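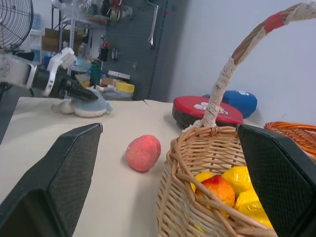

Peach beside the wicker basket.

Passwords, padlocks and promises – speaker notes
By the Jasville small business security evening team
17/06/2019

Slide 1. Say hello, skip the scary hooded figure. Ask who has bought a security product in the past year. Then ask who could say what it did for them. Wait. Let the quiet go on a bit.

Slide 2. The sales number. The Weser brochure says its filter blocked 3334 threats in one month at a firm with 50 staff. Read it out slowly. What is a threat here? A junk email? A port scan? The same junk email sent again? I wrote and asked, and got the brochure back. Don't get angry about this on stage, it went badly in December.

Slide 3. Training. Most of us have sat through the video and clicked the quiz until it went green. I don't think it's useless, but I'd like to see somebody measure it against doing nothing.

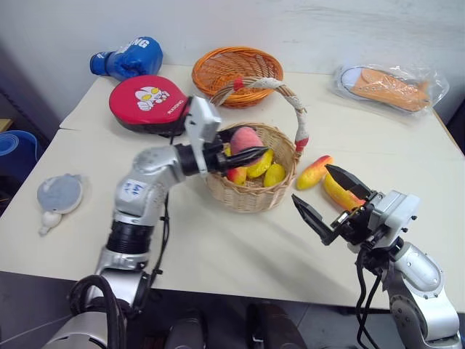
The fake phishing test is the other half of the package, and I trust it even less. Click rates drop, sure. They drop when people learn what the fake emails look like, and they drop when the fakes get easier. Naritz lets the customer pick the difficulty, so the customer can pick the result. If someone in the room uses it and likes it, let them talk. Two minutes, then move on.

Slide 4. Insurance. Keep this short. Read the exclusions before the price. The Kubíček policy we looked at runs to over 600 lines and the part on "reasonable precautions" is never defined. Ask for it in writing.

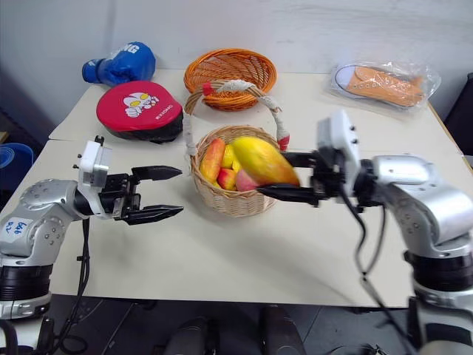
Slide 5. Labels and lists. You can't protect a machine you forgot you own, and most small offices have no list at all. They have stickers. A bit of blue handwriting on a small white label, like the one stuck on the side of that silver arm, is fine if it matches a line in a file somewhere. If it doesn't, it's decoration. Vendors will sell you "asset discovery" for this. Try a spreadsheet first and see how far you get.

Slide 6. What I'd pay for. Backups that someone has restored from, a password manager, and updates turned on. I have 3 items and no product to sell, which makes for a dull slide – leave it up during questions anyway.

Questions. Someone will ask about AI detection. Ask them what it detects, and how often it's wrong. If there's time, go back to slide 2.

Last updated: after the Jasville run-through

We use cookies to remember your settings. Accept / Manage choices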